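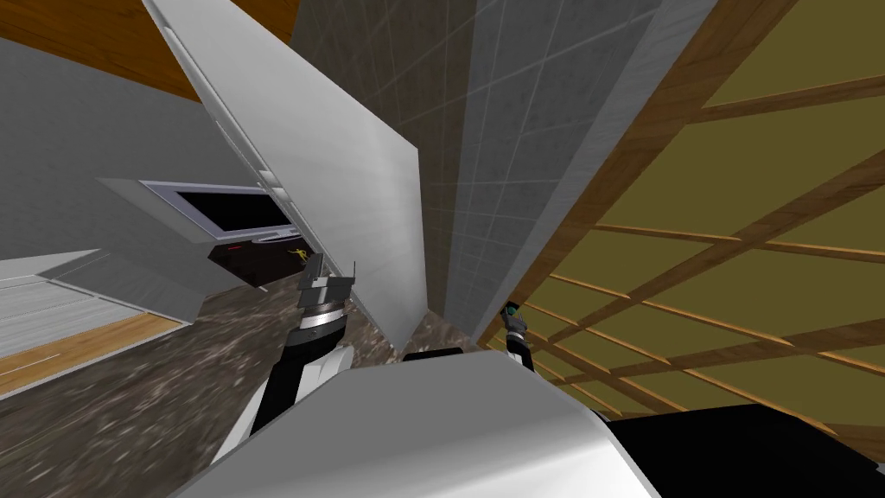
Rika en simulation, le bras gauche près du grand panneau blanc.

Travailler à côté d'un robot de ménage : nos conseils pour les équipes d'étage

À la résidence Veststead, nous préparons 19 appartements meublés entre le départ des uns et l'arrivée des autres. Depuis février nous avons un robot à deux bras, que tout le monde appelle Rika. Il ouvre et ferme les meubles bas, ramasse les petits objets et les remet à leur place. Les lits, les salles de bains et les vitres restent notre travail. J'ai écrit cette page pour les collègues des autres résidences qui vont recevoir le même équipement et qui me posent souvent les mêmes questions.

Je ne suis pas technicienne. Je parle de chiffons, de tiroirs et d'horaires.

Commencer dans la pièce simulée

Avant d'entrer dans un vrai logement, Rika répète sur ordinateur avec le logiciel Egan. Demandez à voir ces répétitions, même si on vous dit que c'est réservé au service technique. Chez nous, deux femmes de chambre y assistent chaque fois qu'on ajoute une tâche, et ce temps est payé comme du temps de travail. Il a fallu le demander par écrit.

Regardez surtout le chemin des bras. Dans un logement, l'espace entre un mur et un pilier est l'endroit où l'on pose volontiers le seau ou l'aspirateur. Si un bras doit passer là, il vaut mieux le savoir avant. Nous avons choisi une place fixe pour le chariot, dans le couloir, à gauche de la porte, et nous n'en changeons plus.

Les petits objets

C'est le sujet qui a pris le plus de temps. Une personne voit un bouton ou une gomme au fond d'un creux et elle le prend sans réfléchir. Pour la pince, un petit objet lisse et rond dans un logement étroit est une tâche difficile, et il faut accepter qu'elle soit lente.

Nos habitudes :
- Laisser de la place sur les côtés de l'objet, au moins la largeur d'un doigt.
- Ne jamais « aider » pendant que le bras descend. On appuie sur pause, on prend l'objet, on relance.
- Mettre à part ce qui est fragile, dans la boîte à couvercle. La limite que nous nous sommes donnée est d'environ 900 grammes, et tout ce qui est plus lourd se porte à la main.
- Essuyer les surfaces brillantes avant le passage, pas après.

Pour les panneaux en bois avec des séparations en relief, passez un pinceau sec dans les angles une fois par semaine. La poussière y reste, et le robot ne l'enlève pas. 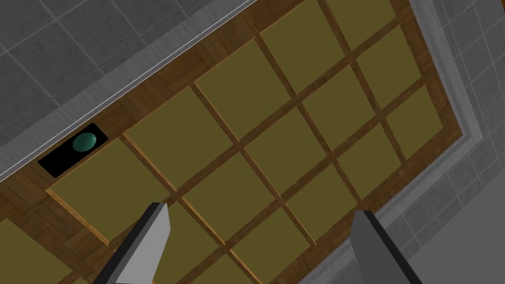
Les sols et les plantes

Sur un sol foncé avec beaucoup de veines, les miettes se voient mal, pour nous comme pour la machine. Nous balayons toujours à la lumière rasante, avec une lampe posée par terre. Ce conseil est plus ancien que Rika et il reste bon.

Les plantes demandent une décision claire. Au début chacun pensait que l'autre arrosait, et une fougère du deuxième étage est morte. Maintenant les plantes sont sur la feuille d'une seule personne par étage. Quand un pot est sur un support léger, on le met au fond du meuble, contre le mur, et on tourne les feuilles du côté où aucun bras ne passe. Les petites choses du voisinage, flacons, boîtes, clés,
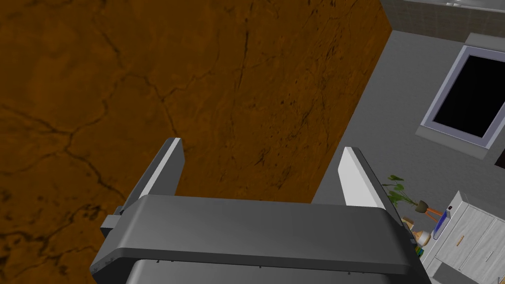

vont dans un plateau à rebord, un seul par meuble. Avec le plateau, je range moi aussi plus vite. Je prends tout ensemble, je nettoie dessous, je repose.

Les tiroirs

Nous avons 114 tiroirs dans la maison et chacun a son caractère. Certains accrochent, d'autres reviennent en arrière. Avant, nous connaissions ces défauts dans les mains et personne ne les écrivait. Le robot nous a obligées à faire une liste, et la direction a enfin payé les réparations : 3 000 euros, que nous réclamions depuis longtemps.

Quelques conseils pour les meubles blancs à boutons :
- Vérifier les boutons avec deux doigts. Celui qui tourne doit être resserré avant le prochain passage.
- Frotter les glissières en bois avec un morceau de bougie sèche.
- Nettoyer la rainure entre deux façades avec une vieille brosse à dents et un peu de savon noir.
- Rien ne doit dépasser du tiroir, surtout pas un torchon.
- Ne pas se mettre à genoux devant le meuble quand le robot travaille dans la même pièce.

Les horaires et la fatigue

Je me baisse moins qu'avant, mon dos le sent. En revanche je marche plus, je surveille plus, et à quatre heures de l'après-midi j'ai la tête fatiguée d'une autre manière. Il faut le dire au moment de faire le planning. À Gumau, notre résidence sœur, on a d'abord retiré une heure à chaque équipe, puis on l'a rendue, parce que la surveillance n'était comptée nulle part. Notez donc dès le premier jour les minutes passées à attendre, à relancer, à ramasser. Un simple cahier suffit.

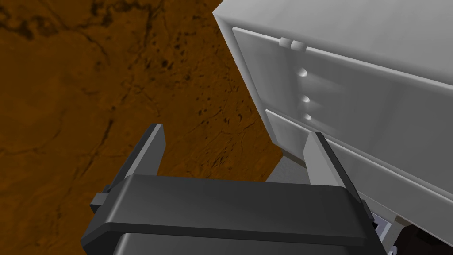
Une lectrice nous écrit que chez elle le cahier existe aussi, mais qu'il reste dans le bureau fermé à clé et qu'on le remplit de mémoire le soir. Elle demande s'il faut une feuille par chambre. À mon avis, une feuille par chariot est mieux, avec le crayon attaché par une ficelle. Elle ajoute que les nouvelles n'apprennent plus à ranger un tiroir sans la machine. Chez nous elles font leurs deux premières semaines sans Rika, et je souhaite que cela continue.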